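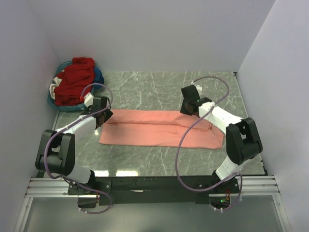
My little blog finally cracked 2,500 search visits in a month, and I'm so excited I had to write about it! All I did was go back through my old posts since January and rewrite the titles so they said what the post was about. My laundry post was called "Pink Thoughts" (yes, really), and now it's "How to fold a long pink cloth," with a fold along the far side just like this one. People are finding it!

Next up are the 60 posts with no internal links. I'm doing five a night.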